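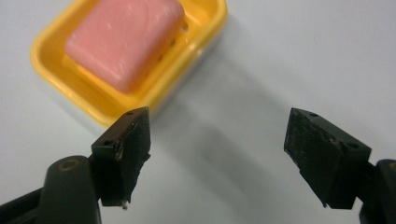

Youssra Hamdy told us that in her mother's house the soap was never allowed to sit flat, and that she still tips hers on its side each night without thinking about it. We heard a good many remarks of this kind in the Plekutcombe households, and we have come to believe that they deserve a section to themselves.

### 4.2 Where the soap lives

Of the 50 households we visited, most kept a bar of soap somewhere, even where a pump bottle had taken over at the kitchen sink. The bar had usually moved upstairs, or out to the back door for muddy hands, and its dish had gone with it. People spoke of these dishes with real fondness - far more than we had expected when Catriona Guthrie first drafted the interview sheet - and were happy to talk about them long after the tea had gone cold.

Colour came up again and again. A pink bar in a yellow dish (Figure 1) was, for several of the older residents, simply what a washbasin ought to look like, and Ross Baxter's notes from Drasovo record much the same feeling.
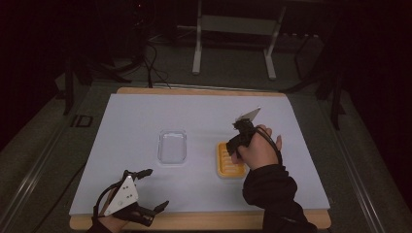

The question of drainage divided people rather more sharply. Those who favoured a ridged base spoke of bars that lasted well into a second month, while those with a smooth one tended to blame the soap, or the children, or the hardness of the water. Wenceslao Sosa found one family who had kept the same dish for 14 years and scrubbed it out every June, along with the bath mat and the toothbrush mugs.

*Figure 2. Clear container and orange-yellow tray.*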